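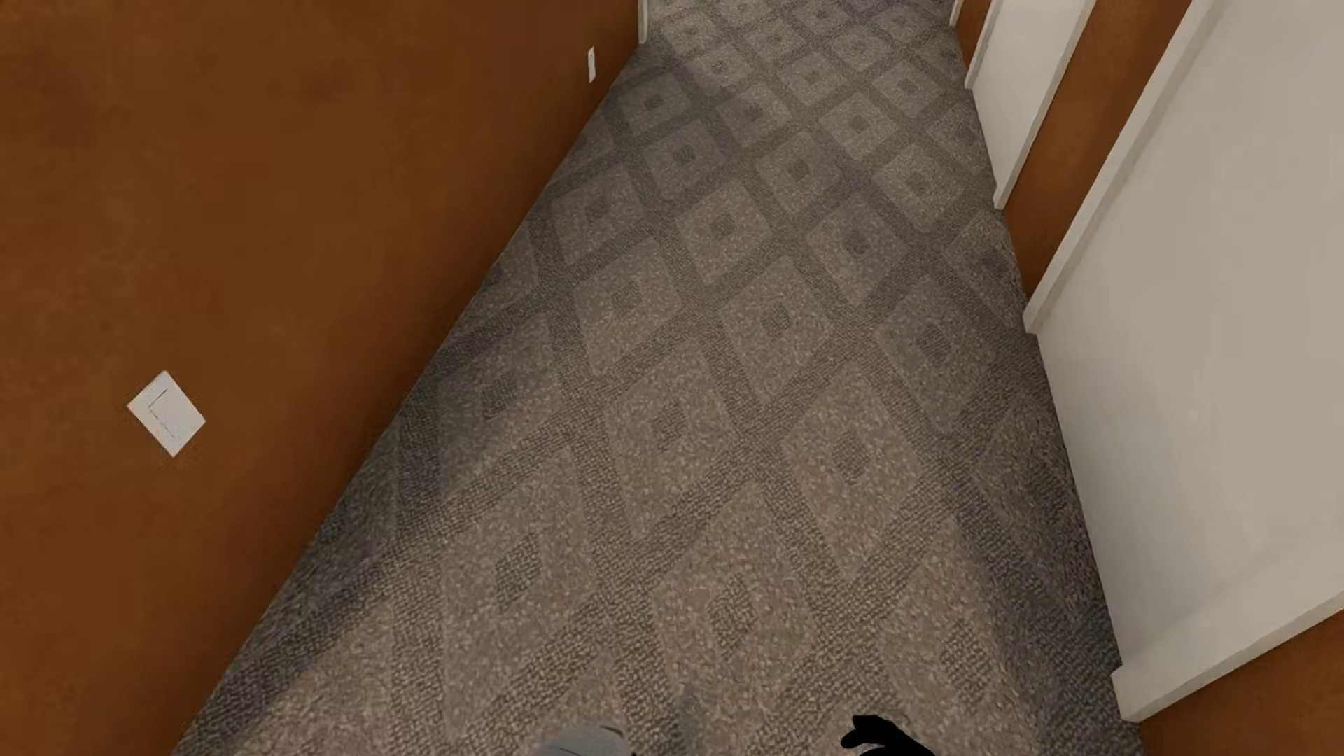 Murnus is our attempt to teach a walking robot to get around indoors without ever handing it a map, and for the past few months the whole thing has lived in simulation. We render a building, drop the robot in, and ask it to work out how far it has gone from what it sees. Hallways are the fun part! A diamond carpet that repeats all the way down the floor is wonderfully mean to a visual tracker, because every patch looks a lot like the next one, and a small slip in matching can throw the estimate off by a full diamond. So we went looking for something steadier, and the door trim won. The long pale strips that meet the carpet give the tracker a clean line to hold on to while the pattern slides by underneath.

**What we changed.** The older tracker, Baysal, treated every floor feature as equally good. The new one checks whether a feature has close lookalikes nearby and trusts it less if it does. Abundio Serrano wrote the first version on a Thursday night and it was beating Baysal by the next morning - we all reran it a couple of times before we believed it.

**How we tested.** We generated 289 hallways in the Skanisar renderer, with different carpets, wall colors and door spacing. 246 of them went to training and tuning. The rest stayed locked away until March.

**The result we like best.** On runs of 200 steps, the median drift at the end came down to 37 centimeters. Baysal would often finish a whole doorway off on those same runs. Plain carpets barely changed, as we'd hoped, and the busy ones improved the most.

**Still rough.** Dark bands of shade along the base of a wall cost us features, and a turn in place can still shake the tracker loose. Long blank walls are hard too. Abundio has an idea about using wall plates as extra anchors, small as they are, and I can't wait to try it.

**Next up.** The real second-floor corridor at Vedley, which has its own patterned carpet - an ugly one, perfect for us. Configs and the hallway generator settings are in the Murnus folder, and the Baysal baseline is in there too if you want to run both.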